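Visit report: open day at Zandale
5/2/25 | 2 min read
Print this page | E-mail this page
Filed under: Out and About, Home & Table

The Zandale open day ran in two halls this year, with home goods in the smaller one. Karla Cuautle and I got there at opening and parked for $3.

We started with Skandeck, who had a full wall of shelving and not much to say about it. The table settings past the coffee stand were more use to us. Cloths, trays and everyday dishes were laid out on tables, with curtains hung between the bays.

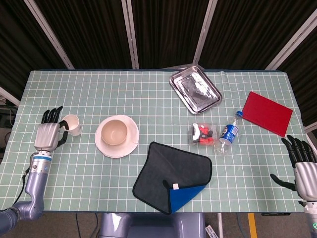
Green checked tablecloth with cup, bowl and saucer, and steel tray. Hall 2.

I liked the green cloth – the thin white lines make it easy to set things straight. The tray is a good shape, shallow with rounded corners, and I would use one for bread. Karla preferred the beige bowl and asked at the Neria desk about prices. They had no list yet.

Raelene Grimshaw gave a short talk on table linen at noon. It was hard to hear from the back.

We left after lunch. The next open day is in April.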